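Evaluation of the Guveck Kitchen Simulation Package for Teaching Use
Student project report, Worncombe College, Department of Engineering
Submitted Sat 10 December

1. Purpose of the project

The department asked our group to review the Guveck package and to advise whether a licence should be bought for the second-year robotics module. Guveck is sold as a ready-made set of simulated kitchens in which a robot arm and hand can be driven by a student or by a program. The supplier, Guerreiro, offers it to colleges on a yearly licence and provided a trial copy in September.

The review covers installation, the quality of the kitchen worktops and objects, the control of the hand, and the written guide. The cost of new computers was outside our remit.

2. Method

The package was installed on the machines in the Pondthorpe laboratory. Each member of the group completed the supplier's introductory exercises and then worked on a common task, in which an item of food is to be moved from one place on the worktop to another. We ran 200 attempts under manual control and a further 100 under a simple program written by the group. All attempts were logged by the software and the logs were kept with the project files.

Settings were left as supplied, except that the speed of the arm was reduced for the manual attempts.

3. Installation and guide

Installation was straightforward on all but one machine, where the graphics driver had to be updated first. The guide is clear on starting a session and choosing a worktop. It is much weaker on saving work, and the section on exporting logs describes menus that do not appear in the trial copy. A query sent to the supplier on this point was answered in 5 days.

4. Findings

The worktops are well made. Surfaces such as marble and wood can be told apart easily, which matters when students have to judge where one object ends and another begins. The objects supplied are everyday ones and are placed differently at the start of each session.

Manual control of the arm was learned quickly. Control of the fingers took longer, and several early attempts were lost when the thumb closed before the hand was in position. Food with an uneven shape gave more trouble than tableware. The view is fixed unless the user changes it in the settings file, and we found that the arm can hide part of the worktop when it is brought in from the near side.

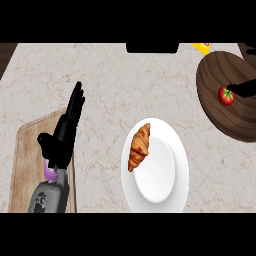 Figure 1. Guveck worktop with the robot hand at left, a croissant on a white plate, and a tomato on the dark board.

The log viewer is adequate for short sessions. With more than 2000 entries it became slow to scroll, and we had to divide the file before it could be used in class.

5. Recommendations

The group recommends that a licence be taken for one year, subject to the supplier correcting the section on exports. A short local handout should be prepared on finger control and on changing the view. Students should be given one supervised session before any assessed work is set.

We do not recommend the additional objects pack at present. The standard set is sufficient for the exercises in the module as it is now taught.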